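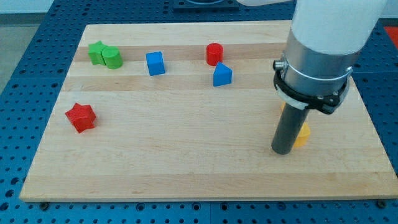

3. Oiling and drying the board

Read this section fully before you open the bottle. The work itself is short, but the waiting is long, and you should not begin it if you need the board the same evening.

You need:
Zomus board oil (the small bottle is enough for one large board)
2 cotton cloths without loose threads
Sanding paper, grit 80 and one much finer
A dry room with normal temperature

3.1 Preparing the surface

1. Take everything off the board and wipe it with a cloth that is only a little damp. Do not put the board under the tap.
2. Let it stand on its long edge overnight. When it lies flat, the air cannot reach the under side well.
3. Feel the surface with your open hand. If you find a rough place, sand it with the finer paper, always along the grain.
4. Use the grit 80 paper only for deep cuts or burned marks. It removes a lot of wood, so go slowly and look often. Afterwards you must go over the same place with the finer paper.
5. Remove all dust with a dry cloth.

Note: On boards made from glued strips, light and darker bands are normal. Please do not try to sand the color until it is equal. It comes from inside the wood.

3.2 Applying the oil

1. If your board has screw-on feet, unscrew them and keep the screws together in a cup.
2. Put a little oil on the cloth and rub it in along the grain. Begin with the under side.
3. Turn the board and do the top, then all 4 edges. The end grain drinks more oil than the other parts, so give it a second pass.
4. Wait two hours. Wipe away all oil that still stands on the surface. If you leave it, it becomes sticky and you will have to sand again.
5. Repeat steps 2 to 4 the next day. A new board needs three coats, an older one usually two.

CAUTION: Cloths with oil on them can heat up and start to burn by themselves. Spread them flat outside to dry, or put them in a metal can with water and close the lid. Never throw them folded in the trash.

3.3 Drying

Leave the board on its edge for three full days after the last coat. Keep it away from heaters and from direct sun, otherwise it can bend. Put the feet back only after this time, and tighten the screws by hand.

If the board has bent a little, lay it with the hollow side down on a flat table and wait some days before you do anything else. In February, when the heating has been on for long, this happens more often.

For replacement feet, write to Luana Rangel at the Bevus service desk and give the length of your screws. Cleaning for daily use is described in section 4.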